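Open Day at the Hikia Robot Lab: Frequently Asked Questions

When is the open day?
Mon 13 April. Doors open at 12 and the last group goes in at 6. You can leave whenever you like.

Do I need to book?
Only for the kitchen table demonstration, where space is limited. Each group has 12 places. Everything else is walk-in. Book through the form on the visits page or at the front desk when you arrive, if there are places left.

What does it cost?
Entry is free, and so is the demonstration.

How do I find you?
We are on the second floor of the Radier Building. Use the Grindero Street entrance. The Hoarau Street side is for deliveries and stays locked. The elevator is to the left of the front desk.

What will I see in the kitchen table demonstration?
A robot arm working with toy food and toy kitchen items on a white table. The operator gives it a short job, such as picking up one item and putting it in a bowl, and talks through what the arm is doing. A session lasts 12 minutes, with time for questions after. Items get moved between jobs, so two groups will not see quite the same thing.
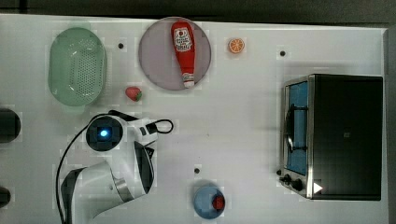 The kitchen table from overhead, with the arm beside the colander and the toy oven on the right.

Why toys and not real food?
Toys keep their shape and can be wiped clean. They still give the arm plenty to deal with – a strawberry and a ketchup bottle have to be held in different ways.

Does it always work?
No. The arm drops things and sometimes misses them completely. When that happens the operator resets the table and tries again. Please don't reach in to help.

Can I control the arm myself?
Visitors aged 12 and over can have a turn at the end of each session. Turns last two minutes. Younger children can choose which item the arm goes for next.

Is it safe to stand close?
Yes, if you stay behind the yellow line on the floor. The operator has a stop button within reach the whole time. Bags and coats go on the hooks by the door.

Can I take photos?
Yes, without flash. Please ask before photographing staff or other visitors.

Is the lab accessible?
The whole route is step-free. There are seats at the front of the demonstration room, and a screen shows the table from above for anyone who can't see over it. The room can get loud when a group is full – the first session is usually the quietest.

Can I bring a school group?
Yes, with one adult for every seven students. Write to Bontu Weldu, who handles group visits, using the contact form. Put the school name and the number of students in the subject line.

Is there food?
There is a coffee machine on the first floor. No food or drinks in the demonstration room, please.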